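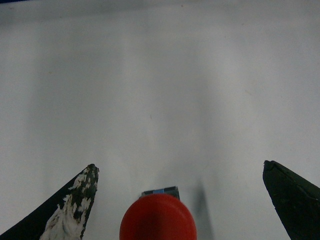
Un plan clair et mat, dégagé dans sa partie haute.

Entretenir sa raquette de tennis à la maison

Changer un surgrip

Retirez l'ancien en partant du haut du manche et gardez l'adhésif de finition s'il colle encore. Essuyez le grip de base avec un chiffon à peine humide et laissez sécher. Le surgrip neuf a un bout taillé en biseau : on le pose au talon, on fait un tour complet, puis on monte en tirant légèrement. Chaque tour recouvre le précédent de quelques millimètres. Les droitiers enroulent en général dans un sens, les gauchers dans l'autre, pour que les bords ne se soulèvent pas sous la paume.

Chez Kotinico, les surgrips se vendent par sachets de 20. Un sachet ouvert se referme avec une pince, à l'abri du soleil.

Nettoyer le cadre

Eau tiède, une goutte de liquide vaisselle, éponge côté doux. Pas d'alcool sur les peintures mates, il laisse des auréoles. Les traces de terre battue dans les œillets partent avec une vieille brosse à dents sèche. Le produit Clulness en vaporisateur convient aussi, à condition de pulvériser sur le chiffon et non sur les cordes.

Surveiller le cordage

Remettez les cordes droites à la main après chaque séance. Une encoche visible aux croisements annonce la casse. Quand une corde lâche, coupez tout le tamis sans attendre, en commençant par le centre et en alternant montants et travers. Laissé à moitié tendu, le cadre peut se déformer.

Pour un joueur qui sort deux fois par semaine, je compte sept cordages par an en multifilament, un peu moins en monofilament.

Ranger

Jamais dans le coffre de la voiture, été comme hiver. Une housse Ragab accrochée à une patère dans l'entrée suffit. Sortez les serviettes et le surgrip trempé le soir même, sinon l'odeur s'installe dans la doublure.

Les balles

Une boîte entamée perd sa pression, même avec le couvercle. Le tube à pompe Follateck (référence 423) ralentit la chose. Les balles mortes servent encore pour le mur ou le service.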